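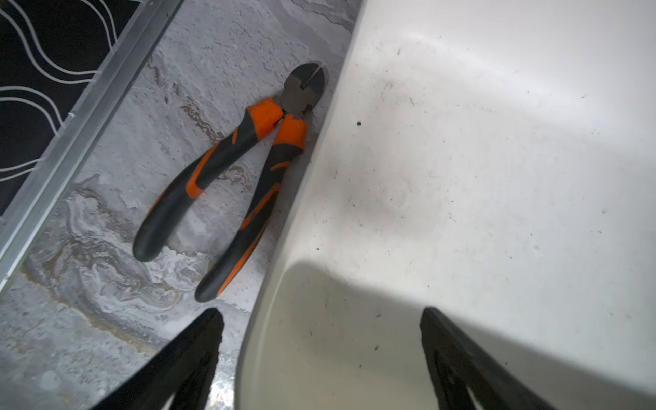 2022年9月25日 Silberg作業場 床物の片付け

今日の課題は床に落ちた手工具の回収。対象はニッパー。手首カメラ付きのアームで拾い、道具箱のトレーに戻すところまでを一回とする。先週までは作業台の上だけでやっていたが、Ebonyから「台の上の工具は人間でも困っていない、困るのは床だ」と言われて床に移した。言われてみればその通りで、腰をかがめて拾うのが面倒だから散らかるのである。

条件
対象:ニッパー、柄はオレンジと黒のゴム。柄は少し開いた状態で床に置く。
床:灰色の石目、表面は磨いてある。
障害物:白い曲面のすぐ横。右の柄と曲面の間はわずかしか空けない。
指:黒の標準品。先細の方。Ratportの幅広の指は今回使わない。
照明:天井灯のみ。追加の照明なし。
開始姿勢:手首を下げ、ニッパーが視野に入る位置。

結果
試行18回、トレーまで戻せたのが6回。残りの内訳は以下。

一番多かったのは指の進入で止まるもの。右の柄の外側に指を入れようとすると、指先が白い曲面に当たる。力覚の閾値で停止するので壊しはしないが、停止したあと自分で立て直せず、人が初期姿勢に戻すことになる。
次が把持位置のずれ。柄の開いたところを掴みにいき、片方の柄だけを挟んで持ち上げる。持ち上がるが頭が重いので回る。回った状態で運ぶとトレーの縁に引っかかる。
あとは認識の取り違え。床の茶色い筋模様のところで輪郭が伸びて、ニッパーが実際より長く見積もられる。頭の金属は黒ずんでいるので、暗い模様の近くに置いたときに特に悪い。柄の方はオレンジが効いていて、見失うことはほぼなかった。

昼前に置き方を変えた。頭の向きはそのままで、曲面から指が余裕を持って入るところまで離すと、続けて拾えた。この分は上の18回に入れていない。条件が変わっているので混ぜないこと。表に写すときも別の欄にする。

掴む場所について
Elfriedeの案は「柄を掴むな、軸のところを掴め」。軸のすぐ下はオレンジの部分が太くなっていて、両側から挟めば柄がどれだけ開いていても幅がそれほど変わらない。重心にも近い。試しに手でアームを誘導して挟んでみたら、持ち上げても回らなかった。ただ指令に組み込むには軸の位置を毎回出さないといけない。今の推定は物体全体の外形から中心を取っているだけなので、開いたV字だと中心が柄の間の何もないところに落ちる。空を掴んだのはこれが原因。

Ebonyの反論もあった。軸を掴むと刃に指が近い。金属の刃に樹脂の指先を当て続けたら削れる。確かに指先の片方に細い傷がある。今日の傷か前からのものかは記録がなく、わからない。次から開始前に指先を見て、ノートに一行書く。

白い曲面の扱い
光沢があるので深度が抜ける。抜けたところを計画側が「空き」と見なしているのがまずい。アームからすれば何もない空間に手を伸ばしただけで、そこで壁に当たって驚いて止まっている格好になる。Mastovauのときにガラス扉で同じことをやって、抜けた画素は全部壁とみなす設定で逃げた。あの設定をそのまま持ってくると、今度は磨いた床の反射まで壁になって床物が一切拾えなくなる。午後に一度入れてみたが、アームは初期姿勢から動かなかった。戻した。
床だけは平面を先に当てはめて抜けを埋め、残りの抜けを壁にする、という順番なら両立しそう。やるのは自分。

曲面の表面には小さな黒い粒の汚れが散っている。これを消す掃除も課題候補に入れていたが、今回は見送り。拭き取りは押し付ける力を面に沿って一定に保つ必要があり、今の制御では無理だと思う。汚れが点として見えていることと、拭けることは別の話。

アルミの見切り材
床の端に銀色の細長いアルミがあり、ハイライトが強く出る。一度だけ、これを工具の候補として拾いに行きかけた。計画の段階で長すぎるという理由で棄却されたので実害なし。棄却の条件が効いた例として残しておく。ただし短く見える角度なら通ってしまうはずなので、Elfriedeには床の縁を作業範囲から外すよう頼んだ。

人間と比べて
昼休みにEbonyがストップウォッチを持って自分で拾った。かがんで、拾って、トレーに入れて、終わり。比べる気もなくなる速さだった。アームの方は成功した回でも、途中で二度考え込むように止まる。再計画の時間である。床の片付けを夜中に無人でやらせるなら速さは問わない、というのが前からの立場で、これは変えない。問題は三回に一回しか戻せないことで、朝来たら床の工具が半端に動かされていて、元より踏みやすい場所に転がっている、というのが一番いやだ。失敗したら触らずに残す、という動作を先に作るべきかもしれない。掴み損ねたときに対象を押してしまう癖は今日も出た。押した先が曲面の陰だと、次の試行では見えもしない。

Meléndezから「工場の床の片付けはもう任せられるか」と聞かれている件。返事の下書き:
広い平らな床に離れて置かれた工具なら、人の見ている前で任せられる。什器や壁に寄った工具はまだ任せられない。夜間無人は不可。
これで送るつもりだが、「離れて」がどのくらいかを書かないと話が進まないと言われるだろう。距離を刻んで測り直す必要がある。指の太さに余裕を足した値から始め、100 mmまで広げて成功率の変わり目を探す。送るのはその後でもいい。

ログについて
画像の保存が途中で止まっていた。容量ではなく、一つのフォルダに入れる枚数の上限を700にしてあったのが原因。誰が決めた値か不明。自分の可能性が高い。上限を外して再開したが、後半の失敗のうち二回分は画像が残っていない。力覚の記録はある。

次回まで
・軸の検出を試す。まずは柄の色から左右二本を分け、線を伸ばして交わるところを取る。オレンジが使えるうちはこれで十分。全部黒の柄の工具が来たら破綻するのはわかっている。
・床の平面の当てはめ、抜けの扱い。
・掴み損ねたら押さずに引く。退避は真上に。
・右からの進入がだめなとき、手首を回して頭側から入る経路を候補に足す。
・指先の点検を開始前の手順に追加。
・Elfriedeに渡すもの:今日の力覚の記録、条件を変えた分も別フォルダで。

洗濯物と食器の課題は11月に回す。Ebonyは食器を先にしたいと言っている。自分は床が片付いてからにしたい。まだ決めていない。

追記
帰る前に、柄を閉じた状態で一度だけ置いてみた。曲面の横でも普通に拾えた。一回だけなので何も言えないが、開き具合を条件の欄に足しておく。今まで「少し開いた状態」としか書いておらず、毎回手で適当に開いていた。次は紙に型を描いて、それに合わせて置く。型紙は道具箱の引き出しに入れる。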